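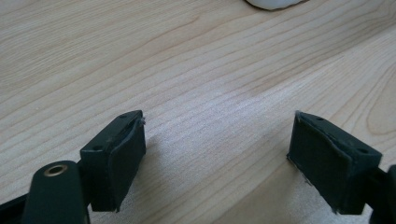
Figure 5.1 Straight grain and curved figure on a pale wooden tabletop.

Chapter 5
Reading the Grain

Wood is made of long, narrow cells that ran up and down the trunk while the tree was alive. Grain is the direction those cells take in a finished board. Figure is the pattern they make on the surface. The two words are often mixed up in shops and catalogs, but this book keeps them apart.

The pattern on a board depends mainly on how the log was sawn. A cut made along a radius, from the center of the log toward the bark, crosses the growth rings nearly head-on and shows them as close, parallel lines. A cut made at a tangent to the rings shows arches and wide curves. One wide board can show both.

Grain also affects strength. Wood splits easily along its cells and resists breaking across them. In the bending tests at the Plovside mill, described in Section 5.3, matched strips of one species were loaded until they failed. Strips cut along the grain held an average of 592 pounds. Strips cut at a steep slope to the grain held 425.

Hervé Lecomte, who ran the tests, also kept a record of 3,410 boards rejected by the mill's grader. Part of that record is reprinted at the end of the chapter and is used in Exercises 8 through 12.

Before You Begin
Review the parts of the trunk in Chapter 2. You will need a hand lens, a ruler, and two scraps of unpainted wood.

Key Terms
grain, figure, growth ring, quartersawn, flatsawn, slope of grain

5.1 How a Log Is Sawn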